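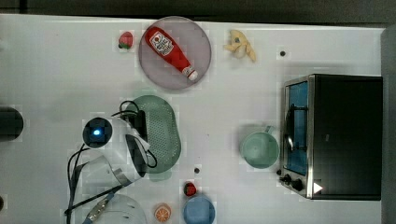 Play kitchen layout: plates and bottles
Posted Wed 24 March

G_Gerlach
Working out a standard layout for the play food table at our Plestville group. White tabletop, kitchen things spread out, ketchup bottle lying across the plate at the back, banana next to it on the bare surface. The bottle is longer than I would like for that plate. Stood up, it gets knocked over by sleeves. Lying down, it stays put. Table height is 62 cm. Any objections to keeping it flat?

cakby_dan
Yes. A bottle on its side across a plate takes the whole plate out of use. Stand it in a shallow tray with a lip and the sleeves stop mattering. We did that in May and have left it alone.

G_Gerlach
A tray takes up more table than the plate does. The green dish in the middle is the one they serve on, so the back plate can be spared.
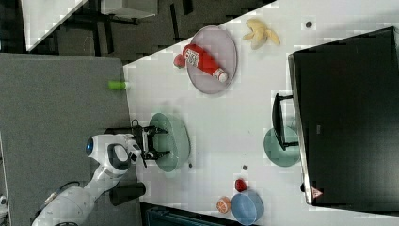 Ketchup bottle on the back plate, banana beside it

mullel_hatch
Agree with Gerlach on the flat bottle, disagree on the banana. Peeled sort with the splayed ends? Ours catches on everything. It belongs in a bowl.

cakby_dan
Bowls get tipped out. Three children, one bowl, same result each time.

mullel_hatch
Then use a heavier bowl. The Katene ones have a rubber foot and do not slide on a smooth top.

G_Gerlach
Noted. Banana stays on the table for now, to the right of the plate, where the right-handed ones reach for it first. The bottle keeps its place as well.

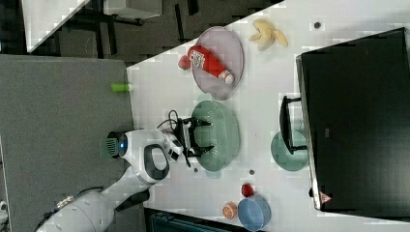

Birgit Kleinschmidt
Has anyone checked the reach? At 62 cm our smaller ones cannot get to the back row without leaning on the front one. I would swap the rows and put the serving dish at the back.

G_Gerlach
They are five and over here, so reach is fine. For a younger group I would swap.

cakby_dan
Still in favour of the tray.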